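Let the Kids Fold Towels

I've been helping out with the after-school robotics club in our town for a few years now, and every fall we have the same argument. Do we enter the big competition again, or do we do something else with the year? I used to be firmly on the competition side. I'm not anymore, and I'd like to tell you why, even though half the parents I know are going to disagree with me at the next pickup.

The competition is great fun. There's music, there are matching T-shirts, and the kids scream their heads off when a robot drops a ball in a bucket. But last October I sat down with our build log and added up where the hours went. The club logged 200 hours on the competition robot, and 181 of them went to a machine that had to do one thing, on a flat field, with game pieces that are the same size every single time. Our kids got very, very good at that field. Then the season ended and the robot went up on a shelf!

So this year Kerstin Eklund, who runs the club and has much more patience than I do, split the group. Nine kids stayed with the competition team. The other 13 took on what she named the Brurnier project, which is chores. Plain old household chores. They work with hand-held grippers, and they go after the stuff you and I do without thinking – picking up a towel off a bed, straightening a sheet, putting socks in a drawer.

I thought they'd be bored in a week. They weren't. A towel is a mean little opponent. It never lies the same way twice, it sags, and grabbing it in the wrong spot gets you a fistful of nothing or a fistful of bedding too. I watched two seventh graders argue for most of an afternoon over whether you should go for a corner or a peak, and they were doing real engineering the whole time.

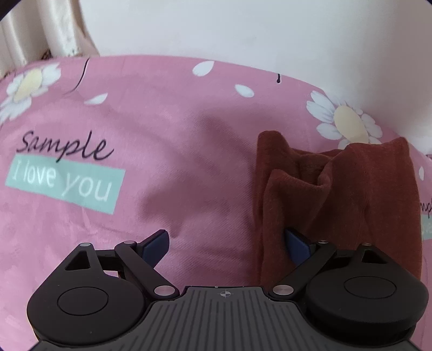 Shouldn't a robotics club be building robots?

Sure it should, and building is still a big part of ours, but figuring out what a robot needs to be able to do is part of the job too, and kids learn a lot of that by trying the task with the same kind of fingers a machine would have.

My friend Åsmund Lie, who coaches over at Ljungberg, thinks I've gone soft. His point is that kids need a deadline and a scoreboard or they drift. I'll give him some of that. The chores group did drift for a while in the winter, and there was one stretch when I'm pretty sure more snacks were eaten than towels folded. A competition also gives the shy kids a team to belong to, and I don't want to lose that.

But I keep coming back to who shows up. The chores group pulled in kids who had never gone near the club before (one told me she figured it was all about battling), and they talk about it at home. Parents tell me their kid now stares at the laundry pile and explains why it's hard. My own son still won't fold anything, so don't expect miracles.

The school has to decide soon whether both groups get money next year. It's June 2019, the budget sheet is going around, and the chores line is the one with a question mark next to it. I'd keep both. If we can only pay for one, I'd pick the towels, and I'll bring the snacks.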